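7/16/22 Parcel bench, two-arm cell

Continuing the chores list from the spring. Laundry is parked until August. Unpacking moved to the top because Lostia keeps asking whether the cell can take over the opening station, and I would like to answer with numbers.

Setup unchanged except for grip force, now capped at 35 N per side. The old cap left crush marks on the lighter cartons. Controller restarted before the first run. Left wrist offset rechecked against the dowel jig, within tolerance. Right wrist was out by a hair in yaw, corrected and saved under the Masanja profile. Do not overwrite that profile.

Task as written on the sheet: locate parcel, square it to the table, lift, rotate a quarter turn, set down. Cutting is a separate sheet and is still done by hand.

Results for bare cartons, teleoperated data plus the July policy: 128 attempts, 58 clean. A clean run means no slip, no regrasp and no operator stop. The failures fall mostly into one bin. The two arms agree on where the carton is and disagree on when to lift, so one side rises first and the carton rolls toward the slower arm. Musyoka thinks it is latency on the left controller. I checked the logs and do not see it. The left arm is late on some runs and early on others, which looks more like the policy than the bus. Left it open. He will swap the two controllers and repeat.

Squaring works better than I expected. A push from one side with the other arm held as a fence gets the edges parallel nearly every time, and it does not seem to care about carton size within the range we have. Probably the first piece of this I would let run without somebody at the stop button.

For comparison, a person at the Grillasach counter does the whole sheet in the time our cell takes to finish looking. That gap matters less than it sounds if the cell can run overnight. It matters a lot if someone has to stand next to it.

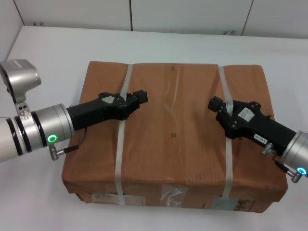

Paper-wrapped parcels are a different problem from bare cartons and should have their own sheet. The carton model assumes flat faces and crisp edges. Kraft paper gives neither. It wrinkles along the front and folds over at the top corners, so the edge detector returns several candidates and picks whichever is longest. Straps add to it. With two translucent ones running front to back over the top, a gripper coming in from either side has to cross a strap to get to the middle, and I want the planner to know where they are before it commits to a contact point. Strap detection on translucent plastic is poor with the current lighting. Try a low side lamp. The slant of a strap should also be measured per parcel. It cannot be assumed parallel to the box edge.

Grasp options for wrapped parcels, to be tried in order:
1. Palms on the two side faces, no finger closure. Needs wider fingertips. Cokholm quoted pads, waiting on the drawing.
2. Push to the table edge, one arm underneath.
3. Strap as handle. Musyoka Mbwambo is against it and so am I above 500 g, but it should be written down.

Can it do the chore yet? Bare cartons, squaring only: yes. Lifting: under half, so no. Wrapped and strapped: no figure to give, and I will not send Lostia one until the new sheet has been run.

To do: controller swap (MM). Side lamp. Pad drawing to Cokholm. Split the results file by wrap type before adding anything to it. Spare fingertip screws are down to the last bag.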